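Dinwood FM dropping the overnight request show

hperch_43
Posted 7:12 am
Heard it at the end of last night's show. Plisska Media is ending the overnight request hour in November and running a syndicated feed from midnight to five. Brittany Perron read a short statement and played one more song.

campbell_st
Posted 7:40 am
Not surprised. The station said the show averaged 218 listeners a night this year. You can't pay a host and an engineer on that.

Mo Berkitz
Posted 8:05 am
That number only covers the FM signal. The stream had 831 on the night of the ice storm. They left the stream out because it helps their case.

campbell_st
Posted 8:21 am
One storm night isn't an average. I liked the show too, but I stopped tuning in years ago and so did most people here. 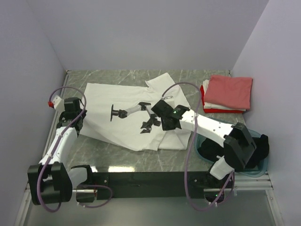
tallgrass
Posted 9:02 am
Does anyone know if the old shows will stay online after November?

hperch_43
Posted 9:15 am
The archive stays up until the end of the year, according to the statement. After that the page moves to the Plisska site and they haven't said what goes with it.

Mo Berkitz
Posted 9:30 am
Save what you want now. When they bought the Campbell station the archive was gone in a month.

campbell_st
Posted 9:48 am
The Campbell archive was on a server that failed. Different thing.

Harvey Chisholm
Posted 11:26 am
I engineered the show for six years. There are roughly 3,000 hours on tape that were never put online. I've asked to have them and am waiting to hear back.

tallgrass
Posted 11:50 am
I can help with transfers if they say yes. I have two working decks.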